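Is the "2668 demonstrations" claim for marker capping as good as it sounds?

Posted in Robotics > Learning methods

kettle_lag

I've been asked to give a view on whether our small workshop should copy the Gorari method for teaching a pair of robot arms to put caps back on whiteboard markers. For anyone who hasn't read it, the claim is that if you record the job from cameras mounted at the wrists, and collect enough goes with a person driving the arms, the trained policy manages the job by itself on markers it hasn't met. They used 2668 demonstrations. The write-up comes from Troltell, who also sell the arms, and that is the first thing that put me off.

I'm not a researcher. I look after machines and I've a fair idea of when a thing works and when it worked once. What bothers me is that the results section gives a success rate and next to nothing on how a success was judged. Is a cap that's sitting on the end but not clicked home a success? They say "capped" and leave it there. I wrote to the address on the page and got back a link to the same page.

We've got two arms on a stone-look table, markers of more than one make, and a copy of their recording setup. We've been driving the arms by hand for a while to see what the data would look like if we did it their way. 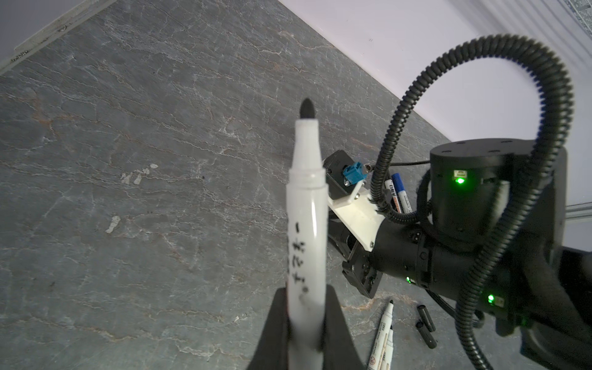 The wrist view is decent for the last bit, when the tip and the cap have to meet. I'll give them that. Where I get stuck is everything before it. The caps are black and small, the fingers are black, and once a gripper closes on a cap I can't see how a policy is meant to know which way round it's holding it. A person driving the arms remembers. The camera doesn't, unless there's some history going in, and as far as I can make out from the paper it gets the current picture and the joint positions and that's your lot.

So, two things. Has anyone outside Troltell got this to work? And is the number of demonstrations doing the job, or would a few hundred careful ones get you to the same place? I don't want to put someone on the controls for weeks to find out.

4/14/23

dreltum_bench

Short version: partly, and I wouldn't trust the headline figure either.

We tried it at Dreltum over the winter. We didn't have the patience for the full count, so take this as one bench's experience. Ours picked up a marker fairly reliably and brought the cap towards it fairly reliably. Seating the cap was where it fell apart. It would get the cap over the felt, push, and then let go whether or not it had gone on. We scored it by lifting the marker by its cap. If it dropped, it failed. Under that rule our rate was miserable, and when we went back over the same recordings and scored them by eye it looked perfectly respectable. I suspect that's your answer on how "capped" was judged in the write-up, though I can't prove it.

On which way round the cap is: you're right to worry. There was nothing clever in our policy to deal with it. It learned the habits of whoever was driving. Our driver always picked caps up with the open end facing the other arm, so the policy went in from that side every time, and if the cap was lying the other way it carried on regardless and pressed the closed end against the tip. It did this with total confidence.

Two changes helped us more than extra data did:

Turn the caps to every angle between goes, and do it from a printed list. If you leave it to the person at the controls they'll tidy up without noticing.

Record the failures and the recoveries. We'd been throwing away any go where the cap was fumbled. Once we kept the ones where the driver fumbled and then sorted it out, the policy started having a second try now and then.

A fixed overhead camera made less difference than I'd hoped. I've seen people say it's essential. Perhaps on their table it is.

I'd also check your markers haven't dried out. Ours were left uncapped for so many sessions that the felt went hard and the fit changed slightly. Probably nothing, but it's the sort of thing that never gets written down.

plainsailing

Works fine, you just need more data. The whole point of these methods is that you stop worrying about which way the cap faces and let the network sort it out. People said the same about folding cloth.

kurup_user_north

I'd be careful with the answer above this one. "More data" can't be checked unless somebody says how much more, and by then you've paid for it.

What I'd want before copying anything is the curve. Train on a quarter of the goes, then half, then the lot, and score each one the same way on the same markers. If the line is still climbing at the end then the count matters. If it went flat early on, the big number is there for the brochure. I've been through the Gorari paper and its appendix and there isn't such a curve. For a group with that many recordings to hand it would have been cheap to make, so I do wonder.

We use the Kurup logging package with a similar pair of arms, on pen lids and bottle tops, nothing as fiddly as yours. Some things from our side that may save you time:

Split your test by marker make. If you train and test on the same brand you've learned that brand. "Markers it hasn't met" in the paper could mean a new marker out of the same box, and I read that section 3 times without being able to tell.

Have the scoring done by a person who didn't drive. Drivers are kind to their own arms.

Write the scoring rule before the first test and don't touch it afterwards. The lift test from the Dreltum post is a good one. We use a tug.

Give it the last few pictures as well as the current one, if your training code allows. It didn't cure our wrong-way-round problem. It did make it rarer – or at least rarer on the lids we tried, and I've not repeated it since December, so treat that as hearsay.

As for whether a few hundred careful goes would do: for one make of marker, with the caps laid out in a sensible spread of angles, I think you'd see enough to decide whether to carry on. I wouldn't expect it to survive a change of table or lighting. Then again, I haven't seen evidence that theirs does. All the test pictures in the paper look to me as if they come from the same bench.

If you do run the curve, please post it, even if it's ugly.

kettle_lag

Thanks both, and thanks to plainsailing, I suppose. I'm going to try the small version with the lift test and a printed list of cap angles, and keep the fumbles. If it's flat I'll say so in my report and we'll spend the money on something else. I've written to Troltell again asking for the scoring rule and will add it here if one ever arrives.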